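Chapter 3
House Rules for Demonstration Work

What you'll get from this chapter
How to write rules for a bench where people teach robots by hand
Which checks belong at the start of a session and which belong in the middle
How to label, reject and keep recordings so a stranger can use them
Where a house rule ends and a published standard begins

3.1 The folder from Dremura

My first job with robots was at a small outfit called Dremura, out past the rail yard in Jakberg, and on my first morning I was handed a folder of rules thick enough to hold a door open. It did hold a door open, most days. I read maybe a third of it. There were four pages on forklift routes (we had no forklift) and a very stern paragraph about neckties near rotating shafts. On the thing I'd been hired to do, picking up a gripper and showing it how to move objects around a table, the folder had one line: "Operators shall perform demonstrations correctly."

I asked my lead, Emmanuel Tanui, what correctly meant. He thought it over and told me to do it the way he did. So I did it the way he did, and the woman on the late shift did it her own way, and by August we had a pile of recordings that disagreed with each other about pretty much everything. Some people set an object down and let go. Some set it down, gave it a little nudge to straighten it, and then let go. Some started recording with the fingers already closed. When we trained on the pile, the arm would put a cup down, hover, and close on empty air, as if it had forgotten something in the kitchen.

I've been fond of good, short rules ever since, and this chapter is where I try to talk you into them. Chapter 2 was about the arm and its guarding. We're now going to back up a step, to the bench where the examples get made, since most of you will spend more hours there than you'll ever spend beside a moving robot.

3.2 Three kinds of rules

People use the word "standard" for all sorts of things, and I'd like us to be a bit pickier in this book.

A published standard is a document written by a standards body and bought (usually at a painful price) by your employer. Some of them cover robot safety, and depending on where you work, the law may lean on them. I won't paraphrase any here. Get the current edition for your region and read the real wording, please, with a pencil in your hand.

A site rule comes from whoever runs your building or your company. Eye protection, lone working, who may reset an emergency stop. You follow it, and if it's silly you take that up with the person who owns it.

A house rule is one your own team writes for its own bench. It can't loosen either of the other two. Within those limits it's all yours, and it's the kind we'll be writing in this chapter. Which end of the table is the front? When does a recording begin? What counts as a bad take, and who gets to say so? No standards body is going to settle that for you.

Word to know: demonstration. One complete example of a task, performed by a person with a tool or a controller and recorded from start to finish. In this book a demonstration that was begun and abandoned is called a partial, and partials get kept too (see 3.6).

3.3 What a house rule looks like

I like a rule that a new person can follow at 8 in the morning before the coffee has landed. To me that means it names an action, it says when, and you can tell by looking whether it's been done. Try these out:

"Keep the workspace tidy."
"Before the first take, remove anything from the table that isn't on the station sheet."

The first one is a wish. I've worked with people who thought a tidy workspace could include a sandwich. The second one sends you to a list, and you can stand there with the list and check. If the sandwich is on the station sheet, fine, somebody has a sandwich task, and good luck to them.

Word choice matters too. We use "must" for things that stop the session if they aren't done, and "should" for things the operator may skip with a note in the log. Pick your two words and stick with them. When I helped tidy up the rules at Quintero a few years later, I found must, shall, should, ought to, needs to and "is expected to" all in one document, and when I asked which of them were serious I got a different answer from every desk.

And keep it short! The Clundlow bench, the practice station we'll use from here to the end of Part One, runs on 36 rules. That's the whole set, printed in Appendix B. Every time we add one we read through the rest to see whether an old one can go.

3.4 The station sheet

Each bench gets a sheet, and the sheet describes the bench as it should be when work starts. Ours has the name of the task, the objects on the table, what sits behind the table, which set of fingers is on the tool, and the date of the last change to any of it. That last item is the one people forget. A lid that used to start out closed now starts out open, someone decides it hardly matters, and two weeks of recordings quietly stop matching the two weeks before.

Backgrounds deserve a line of their own. If you've decided on a cloth behind the table, write down that there's a cloth, and write down what's pinned to it. If you want variety in your backgrounds (and you often do), that's a rule as well: say who changes them, how often, and where it gets noted. A change you planned is useful. A change you find out about in the spring is a very long afternoon.

I'd also put fixed features of the table on the sheet, such as holes, seams and scratches. They're handy for checking whether someone has turned the table or swapped it for its twin from the next room.
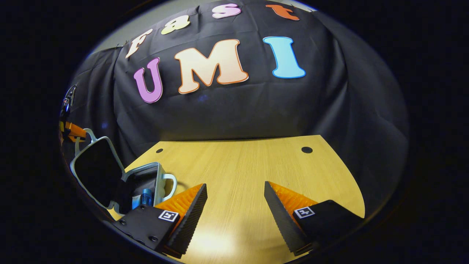 Figure 3.1 Hand-held gripper at a work table, with a square marker on the mounting block of each finger. The container at left has its lid open.

3.5 Checking the tool

A hand-held gripper gets grabbed, bumped, put down on its side and passed from person to person, so ours gets looked at before the first take and again after any drop. The session check goes like this:

a. Fingers. Flex each one gently with your thumb. On ribbed fingers, look at every fin for a tear or a whitened crease. A torn fin means a new finger, and fingers are replaced in pairs.
b. Pads. Look for shiny spots where the texture has worn off. Wipe them with a dry cloth.
c. Screws. Check by hand at the mounting blocks. If one turns, tighten it and log it.
d. Markers. Both must be flat, clean and fully in view with the fingers open and with the fingers closed. If software reads the finger opening from the markers, then a thumbprint on a marker is a measurement error, and you should treat it like one.
e. Lens. Clean it, then record a short test clip and watch it. Don't skip the watching part.

At Clundlow we change fingers after 1,000 takes whether they look tired or not. You'll want your own number, and you'll want it to come from your own log, because it depends a great deal on what you're picking up. We arrived at ours after I'd insisted for months that I could feel a worn finger by hand. (I could not. There was a test. I'd like to move on.)

Watch the glare while you're at it. A bright patch on a pale tabletop will shift during the day if there's a window in the room, so our sheet says blinds down, lights on, every session. If your project wants changing light, write that down in place of ours.

3.6 Good takes, bad takes, and the bin we don't have

Rule 14 in our set says that no operator deletes a recording. You mark it instead. We have three marks, good, bad and partial, and a bad take must carry a reason picked from a short list: slip, wrong object, extra motion, marker lost, interruption, other. "Other" needs a sentence.

New operators hate this. I hated it. It's no fun to have your fumbles kept in a folder with your initials on them. But a folder with no fumbles in it tells you nothing about whether the fingers are wearing out or the task description is confusing, and roughly a fifth of our rule changes have come out of somebody scrolling through the bad takes with a cup of tea. For the same reason we don't rank operators by how many bad takes they log. The minute you do that, the bad ones start getting marked good.

The person who made the take marks it first. A second person reviews a sample later on and may change the mark, with initials. If the two of them disagree more than now and then, it's the rule that needs work, and section 3.8 has a way of fixing it without a long meeting.

Try it before you read on
1. Find any written rule in your lab or classroom that uses the word "properly," "correctly" or "safely." Rewrite it so that a visitor could check whether it's been followed.
2. Draft a station sheet for your own desk as it looks right now. Trade with a classmate and have them mark what they'd need to know to set it up again from scratch.
3. Write down, to the nearest moment, when a recording of "put the lid on the box" should begin and when it should end. Compare your answer with 2 other people's. Keep all of the versions, as we'll need them in section 3.7.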